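How a Search Engine Finds a Web Page
For readers aged 9 and up
Last updated: 2018-06-09
By A-yeong Noh

A search engine is a program that helps people find pages on the web. It does its work in three stages: crawling, indexing and ranking.

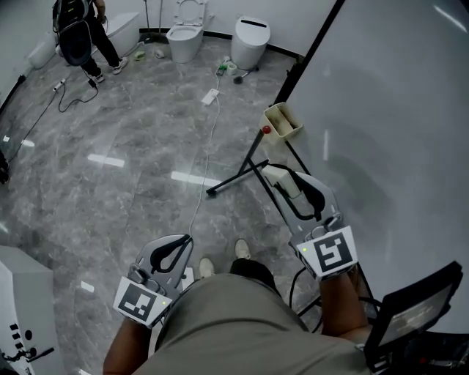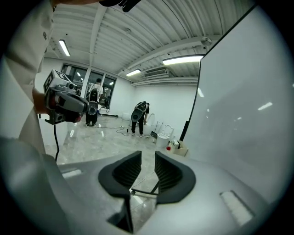
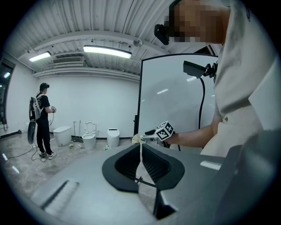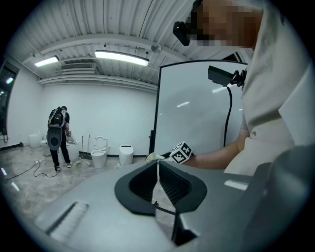
Stage 1: Crawling
A crawler is a program that reads web pages. It starts with a list of addresses. On each page it looks for links, adds them to the list and moves on to the next address. A page with no links pointing to it is hard for a crawler to find.

Stage 2: Indexing
The index works like the one at the back of a textbook. Each word is stored next to the pages that use it. If the word "otter" appears on 144 pages, the index holds 144 entries for "otter" – one per page.

Stage 3: Ranking
Suppose you type "otter food" and 17 pages contain both words. The engine must put them in order. It checks things such as:
- whether the words are in the title
- how many other pages link to the page
- how fast the page loads

Each check adds to a score. The page with the highest score is listed first. A high score does not prove that a page is correct, so compare it with a second source.

Words to know
Link: text or a button that opens another page.
Query: the words you type into the search box.

Shares: 123 | Comments: 3
© Plidunari | Contact | Back to top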